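Ulham Teach Kit - Setup and Operator Guide

Section 4: Showing the Arm a Task

By now the arm is bolted down, the Dullden software has found it, and you have stopped flinching when the motors switch on. This section covers teaching: you drive the arm through a job by remote control, Dullden records what you did, and the arm later tries to do it back. It will copy your good habits and your bad ones with equal respect.

There are two ways to drive. Hand guiding means holding the arm by the wrist housing and moving it yourself. Remote driving uses the Cuautle handset. Use the handset for anything involving the gripper, as your own hand has a way of ending up in the recording.

4.1 Before you start

1. Clear the work area of everything the task doesn't need. Coffee counts as something the task doesn't need.
2. Check that the fixed camera sees the whole work area. Tighten its clamp.
3. Run the cable on the outside of the arm with enough slack for a full reach. Move the arm to all four corners and watch the cable while you do it.
4. Set the grip limit to Soft for food, toys and anything you'd be sorry to flatten.
5. Write the task down in one plain sentence and type it into the Task box. If it takes two sentences, you have two tasks.

CAUTION: Keep hands, sleeves and lanyards outside the enclosure while the arm is live. The stop button belongs next to your free hand. The windowsill is too far.

4.2 Recording a demonstration

1. Place the objects. Press HOME and wait for the arm to settle.
2. Press RECORD. The light on the handset turns red.
3. Bring the gripper over the object with the fingers open. Come down in a straight line if you can.
4. Close the fingers until the object is held, then stop squeezing. New operators keep squeezing, apparently for moral support.
5. Lift, carry, lower, and open the fingers only when the object is supported.
6. Raise the gripper clear and press RECORD again to end.
7. Choose KEEP or DISCARD. You have 60 seconds before Dullden keeps it for you.

NOTE: Pauses are recorded too. If you stop halfway to think, the arm will learn to stop halfway, and it won't even be thinking.

NOTE: A small correction on the way down is worth keeping. A drop, a collision or a long argument with the handset is not.

4.3 How many, and how different

Record 10 good demonstrations before you train for the first time. Move the objects a little between takes. If the plate never moves, the arm will learn where the plate was in May and go on believing it.

Keep the order of items the same within one task. If you want the arm to cope with any order, make a separate task for that and set aside an afternoon.

4.4 Crowded targets
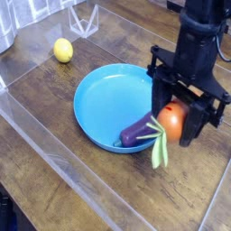
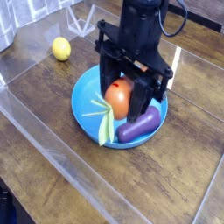

Dullden treats a target as crowded when an item has to be set down beside one that's already there, and most failed demonstrations come from this stage. The trouble is the fingers, which need room of their own on both sides of whatever they hold. With the tomato between the fingers and the eggplant already in the blue dish, plan where the fingers will open before you lower them. The lemon outside on the tabletop can wait its turn. Leaves deserve extra care, because they reach farther than the vegetable they belong to and will happily follow a finger back out.

1. Stop above the target and pick a gap.
2. Turn the wrist so the fingers will open toward free space.
3. Lower at Speed 2 or less.
4. Open the fingers only as far as needed to let go.
5. Go straight up. Sideways exits are how a tidy target becomes an untidy one.

CAUTION: Don't press down to make things fit. The arm is stronger than the dish and has no opinion about it.

If a neighboring item shifts slightly, keep the take. If it leaves the target altogether, choose DISCARD, reset and go again.

4.5 Saving your work

Press SAVE SET, give the set a name you will recognize later, and copy it to the Vedcombe drive. "test_new_final" is taken. Switch the motors off before you reach in to collect the objects, then continue to Section 5, Training and Playback.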